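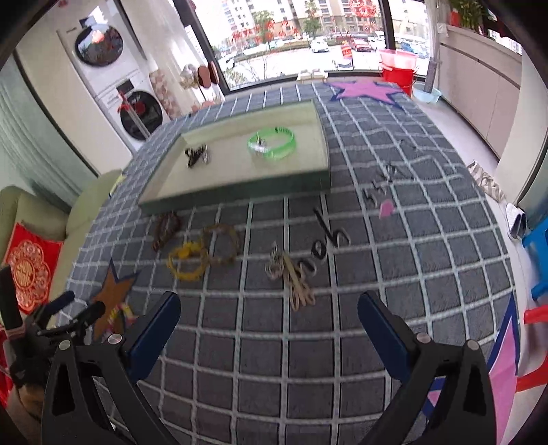
Ticket 118: closed jaws report as slightly open
Opened by: Ilham Belhaj
Project: Fliltska (pair of hand-held grippers, home build)
Status: see bottom

The right gripper of the pair has decided that closed is a matter of opinion. After a few minutes of picking, I squeeze it fully shut on nothing and Miah, our logging software, reports a gap of 2 mm. The left one reads zero like a grown-up. I'm running the usual sorting job on the living room table, hair things from the star-patterned cloth into the shallow tray with the green sides, and the fat items don't care. The reddish-brown beaded bracelet gives a believable width every time. The thin elastics are the trouble, as a thin elastic and an error of 2 mm look identical in the log, so every empty grasp gets recorded as a triumph.

Steps to reproduce:
Power on, jaws shut, zero both sides.
Open wide, close, repeat until bored.
Check the closed reading on the right side.

Expected: 0. Got: anything up to 2 mm, always in the same direction.

Already tried: new cable, other USB port, swearing, re-zeroing. Re-zeroing works until it doesn't.

Reply from Donnie Gourlay
Which finger pads are on it? The old soft ones took a set and never came back. Also, please try the firmware from December. I know you haven't.

Reply from Ilham
Same dark blue pads on both sides, from the same bag. Swapped them left to right anyway and the error stayed with the right gripper. I have now installed the December firmware. The error is unchanged but the startup beep is nicer.

Reply from Yi-an Ha
Could be the sensor magnet creeping on its shaft. Put a paint line across the magnet and the shaft end, run a batch, then see whether the line still meets. Please don't glue anything yet. I remember Flirnalholm.

Reply from Ilham
Flirnalholm was a prototype and deserved it.

Paint line on, then back to the hair ties. I logged the closed reading between picks and kept squeezing harder than anyone would in normal use.
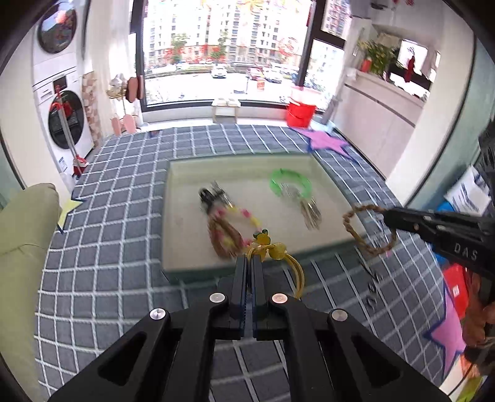
The reading was fine for the first 7 picks and then jumped instead of drifting, which I had not noticed before, having mostly looked at it while annoyed. The paint line was broken when I opened the housing. You can turn the magnet with a fingernail. The left one won't budge.

Reply from Dinesh Patwary
That's the Nulley holder, the press-fit one. I reamed the right one a bit generously. Sorry. I'll print one with a set screw and drop it through your door. Until then, use the retaining compound, a tiny dab, and leave it overnight.

Reply from Ilham
Dab applied at 9 in the evening, under protest from Yi-an. Next day I did 3000 open-close cycles in front of the television, with pauses for my thumb. Closed reading still 0 at the end. The paint line is whole.

Still to do:
Fit Dinesh's new holder when it arrives.
Recheck the old right-side recordings for thin items. Ashley Staniforth has the script that flags them, and has asked me not to call it a script until it runs.
Add a closed-jaw check to the start of every Miah session.

Status: workaround in place, leaving open until the holder is fitted.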